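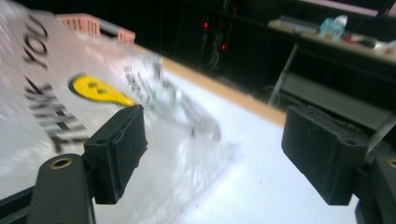
Melur Entili wants to know why a plastic bag sticks to her arm when she takes it out of a drawer, and why it won't let go even when she shakes it. She also asks if the bag is alive. (It isn't, Melur, but I love that you checked!)

I've been waiting for someone to ask me this one, so let's talk about static electricity.

Everything around you is made of teeny tiny bits called atoms. Your nose is made of atoms, and so is your sandwich. Inside every atom are even tinier bits called protons and electrons. Protons have what scientists call a positive charge, and electrons have a negative charge. Most of the time there are just as many of one as the other, so they balance out and you don't notice a thing.

But electrons like to wander. When two different materials touch and then come apart, some electrons can hop from one to the other. Rubbing helps a lot, as it makes many more little spots touch. Now one thing has extra electrons, so it's negative, and the other is missing a few, so it's positive. And opposite charges pull on each other!

Plastic is very good at grabbing electrons, and it's also very bad at letting them move around. Metal lets electrons zip away in no time, but on plastic they just sit where they landed. That's why the word "static" fits so well – it means staying still.

So what about Melur's arm? The bag picks up extra electrons as it slides against other things. When it comes near her skin, it pushes the electrons in her arm away a little bit, and that leaves the nearest part of her arm slightly positive. The bag gets pulled in. A bag weighs hardly anything, so even a small pull is enough to hold it there. Your school backpack could have the same charge on it and you would never know.

Try it yourself

My favorite static trick is the flying ring, and I have done it more times than I'd like to admit (my neighbors on Markmont Street have seen me chasing it past the window).

You will need a balloon, a very thin plastic produce bag, scissors, and a towel or a wool sweater. Ask a grown-up before you start, and keep the bag away from your face and away from babies and little kids. Bags are not for putting over heads, ever.

Ask your grown-up to cut a strip straight across the bag, as wide as your finger, so that it makes a loop. Blow up the balloon and tie it. Rub the balloon on the towel for 30 seconds, then lay the loop flat and rub that with the towel too. Now toss the loop up in the air and quickly hold the balloon underneath it.

If you're lucky the loop puffs open and floats! The balloon and the loop are both negative, and two negatives push each other away. My cousin Ibrahim kept his up for 70 seconds in July and he still brings it up at dinner.

If yours just flops onto the floor, check the weather. Damp air leaves a very thin layer of water on things, and the charge leaks away through it. Dry winter days are best. A thinner bag can help as well, and so can more rubbing.

What about the zap?

You know when you shuffle across a carpet in your socks, touch a doorknob and – ouch? That's the same wandering electrons, only this time they all jump at once. The air in the gap gets super hot for a tiny moment, and that makes the snap you hear. In a dark room you might even see the spark.

Lightning is a giant version of this. Inside a storm cloud, bits of ice bump into each other and swap charge until there's so much of it that it has to jump. So please don't try to study that one up close. When you hear thunder, go indoors.

Next time I'm answering a question about why onions make people cry. Bring a tissue.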